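Raising Prices Without Losing the Room

Most small firms put off a price increase for too long. Costs creep up, the margin shrinks, and the owner absorbs the difference out of habit or fear of the phone call that might follow.

Raghda Najjar waited four years. Her company, Mahasneh, supplies parts and repair services to workshops in and near Climstead, and its rates had stayed the same while freight and wages went up. By July she was losing money on 17 accounts and breaking even on dozens more.

"I knew the numbers," she says. "I just didn't want to be the one to bring them up."

She began by sorting her 167 customers by what they cost to serve, which gave a different order from sorting them by what they spent. One of her larger buyers, Grunanitz, placed small rush orders almost every day. A much smaller one, Kurkine, ordered once a month and paid early. Both had been on the same rate.

The new price list treated them differently. Standing monthly orders went up by 2 percent. Rush orders picked up a handling fee. Najjar called the biggest accounts herself and wrote to the rest, giving each of them 60 days' notice and the old price on anything already booked.
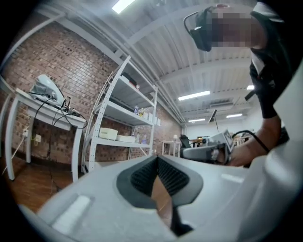
Three customers left. Two of those had been among the 17. Grunanitz stayed and moved most of its buying to a weekly order, a change Najjar had asked for more than once without offering any reason to make it.

The letter she sent ran to four short paragraphs. It gave the new rates, the start date and a direct number to call. An earlier draft had gone on for nearly 900 words about fuel and shipping, and she cut almost all of it before mailing.

She now reviews prices every year, in the same month, and tells customers when to expect it.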